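Codovine Set-up Guide, Section 4: Kitchen Chores
By Zinash Alemayehu | February | 2 min read | 14 shares

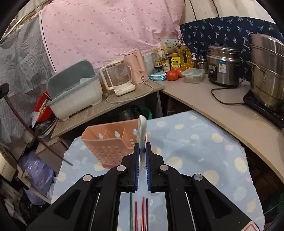 Gripper holding the utensil caddy by its white tab.

Can a machine tidy a kitchen yet? Partly — and this chore is a lovely one to try first!

1. Set the caddy on a low table.
2. Close the jaws on the tab until the pads meet it squarely.
3. Lift slowly, then lower. Repeat 3 times.

Note: Chopsticks are still harder than caddies.

Caution: Keep the arm away from kettles and their cords.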